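Pladon 250 Gap Seal — Grey or Black
Manufactured by Findel

The Pladon 250 is a compression gap seal for interior partition and wall lining panels. It closes the vertical joint between adjacent boards, limits light and dust transfer, and allows for seasonal movement without cracking a painted finish. Supplied in 100 m coils or in cut lengths to order.

Nominal joint width: 7 mm
Profile depth: 12 mm
Colours: black, mid grey
Finish: matte, low sheen
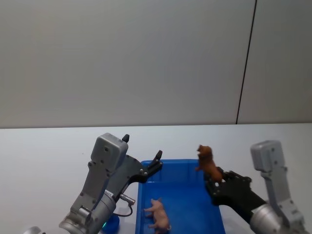 Colour selection depends on how the joint is to read once the fit-out is complete. Mid grey is normally specified where the panel line is to recede. Black gives a defined shadow line — a thin black seam between two plain grey panels, one wide and one narrower, remains legible across the full height of wall above a white bench. Where panel widths are unequal, set out the joint before fixing the bench so that it does not fall behind a power outlet. The seal is not rated for fire or acoustic separation; refer to the Plirkuteo range for those applications.

Cut each length 3 mm over the joint height and press in from the top down. Do not stretch. Wipe aluminium trims with a dry cloth before fitting.

Minimum order is one coil. Orders over 200 m ship direct from the Cruickshank warehouse, freight extra.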